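3.2 Le bord de route comme terrain

J'ai passé l'essentiel de mon mois de septembre assise sur une glissière, un carnet sur les genoux, à regarder passer (très vite !) la course cycliste de Plekiria. On m'avait prévenue que ce serait long. Ça l'a été, et j'ai adoré. Le parcours traverse Valis puis Dafis, deux bourgs que tout oppose : à Valis on sort les chaises pliantes dès l'aube, à Dafis on arrive au dernier moment, un café à la main, et on repart avant la voiture-balai.

Mon corpus compte 1170 réponses au questionnaire papier et 56 entretiens, menés pour la plupart debout, dans le bruit de la caravane. Je reprends ici la distinction de Laine Vaher entre le public « venu » et le public « trouvé là » – celui qui allait chercher son pain et que la course a coincé sur le mauvais trottoir. Chez moi, cette seconde catégorie pèse bien plus lourd que prévu. Sur les 400 questionnaires remplis à Dafis, beaucoup portent dans la marge des remarques du genre « je voulais juste traverser ».

J'avoue avoir d'abord voulu écarter ces gens-là de l'analyse. Quelle erreur ! Ce sont eux qui racontent le mieux l'attente, les motos qui annoncent quelque chose, puis rien, puis d'autres motos. Une dame m'a parlé du peloton comme d'un courant d'air avec des couleurs, et je lui ai volé l'expression pour le titre de la section 4. Les habitués, eux, récitent volontiers des noms de coureurs et parlent assez peu de ce qu'ils ont vu.

Figure 1
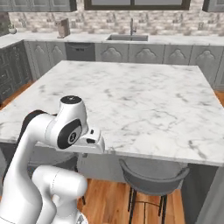
Qui entend-on par public « trouvé là » ?
Les personnes présentes au bord du parcours sans être venues pour la course, par exemple celles qui faisaient leurs achats au moment du passage.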